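Brovcombe Working Papers | Household Textiles
Posted Apr 22, 2023 | 64 shares | 2 comments

4.2 Does folding order matter?

The Traltwood guide claims that a dark T-shirt folded before the rest of the load comes out with fewer creases. We doubt this. The guide rests on 50 shirts, all of one cut, and it never says how a crease was told apart from a fold line. On a black knit the two are hard to separate by eye, and a shirt that is only partly folded can pass for a finished one if the outline is close to a rectangle.

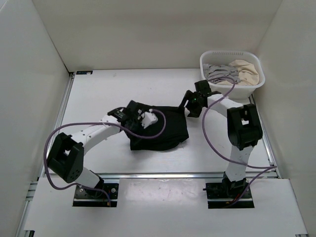 Our second objection concerns the surface. Traltwood's trials used a padded board, while most people fold on whatever flat top they have. Ekwueme repeated part of the work in February on a hard surface and found no effect of order that we would be willing to defend. Her scores shifted more between raters than between methods.

The basket is a further problem. Published scores treat a garment as "stored" once it is inside, with no allowance for how it lies. Under that rule a cloth hanging over the rim might be counted or left out, depending on who is scoring. We see little use in crease scores that ignore this step.

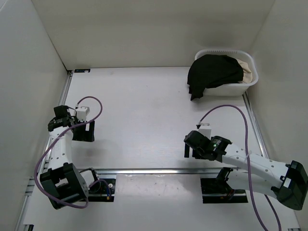
Figure 3. Black cloth heaped in a white basket and draped over the rim, with a crumpled beige cloth beside and partly under it.

We therefore report folding and storage separately, and we make no claim about order.

Related items
Bakilana: towel stacking revisited
Skumix fabric softener and knit recovery
Ladi Ekwueme: rater drift in crease scoring

This site uses cookies. Accept | Manage settings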